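4.2 Learning to hand the work over

We had expected, when we began our visits to the Lambrakis workroom in Hulville, that the people there would mostly want to talk about whether their jobs were safe. Some did, and we come back to that in Section 5. But what filled our notebooks in September was something more ordinary, namely how it feels to do a household task you have done since you were a child, only now with a gripper in your hand, so that a machine may one day do it too.

The room is staffed by 13 people, 11 of whom had worked in the Flarkwood laundry before the folding line came in. They know cloth very well. Roxana Tello, who spent years on the finishing table there, told us that her hands used to decide things before she did, and that with the gripper she has to stop and choose where to take hold. She was not complaining (she laughed a good deal while telling us), but she did say that she goes home tired in a different place, more in the head than in the shoulders.
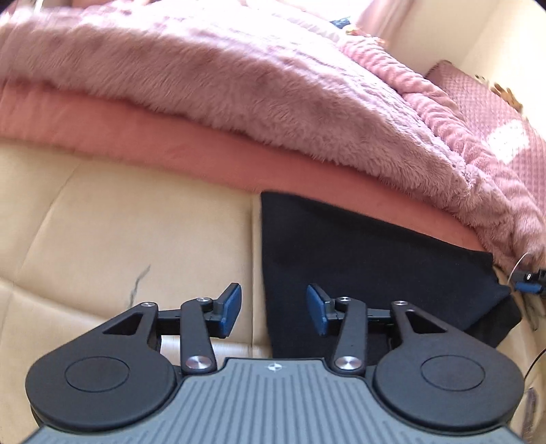
Figure 3. Hand-held gripper, jaws open, over a beige upholstered surface with a black cloth and pink textiles.

A flat cloth like the one in Figure 3 sounds like the easy case, and new workers tend to think so too. The experienced ones were more careful in what they told us. A corner that lies flush against padding gives two fingers very little to pinch, and several people described coming at it from the side, or pushing up a small ridge first, much as they would have done with a thumb. Of the 726 comments we coded from the workers' own shift notes, nearly 300 concerned this first moment of taking hold.

What has changed most, then, is how much of a person's skill gets put into words. Eliécer Escobar, the shift lead, keeps a notebook of tricks that his colleagues bring him, and he was kind enough to let us read it over coffee. He would like Vutside, the firm that set up the project, to pay something for those pages. At the time of writing the two sides were still talking, and the notebook stayed in his drawer.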